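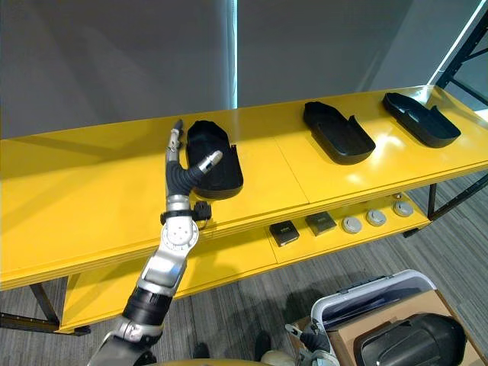 Re: Yellow bench top, keep it or cover it?

Posted by gumtree_ute
Setting up the second packing bench at our place and trying to decide on the top. It's the long yellow two-tier one with the glossy finish, same as the one with the three black trays on it. Looks good, wipes down easily, but the trays slide when you knock them and the glare off the middle bothers me by 3 in the afternoon. Anyone put a mat on theirs?

Posted by clatitgate_shed
We did 2 benches with grey rubber mat. Stopped the sliding. Glue dust gets into the mat though and you have to take it outside to clean it.

Posted by offcut
Leave it bare. The gloss is the good part. Move the light.

Posted by gumtree_ute
Light is on the ceiling, I rent the place.

Posted by offcut
Then move the bench.

Posted by lastroom6
I'd worry more about the seams than the shine. Those tops are made up of flat panels and grit collects along every join. I run a plastic scraper down mine before lunch and at knock-off. A mat just hides it.

Posted by clatitgate_shed
Disagree. We put 3,000 pairs across ours last September and the joins under the mat were fine when I lifted it.

Posted by heelcup
What are the trays for, insoles? They look the right shape, rounded at one end with the raised rim. I've got some from Trakham that are close to that but mine haven't got a notch.

Posted by gumtree_ute
Insoles, yes. Not Trakham as far as I know. They came with the bench.

Posted by heelcup
OK. Whatever they are, I'd line them up square to the front edge. On an angle you lose half the top and end up reaching over one to get to the next.

Posted by lastroom6
I keep mine on an angle on purpose. Easier on the wrist.

Posted by offcut
Depends on your height.

Posted by heelcup
What goes on the bottom shelf? I keep small stuff down there and I'm sick of bending for it.

Posted by gumtree_ute
Small stuff here too. Might try the mat on one half first and leave the other bare. Will post back when it's down.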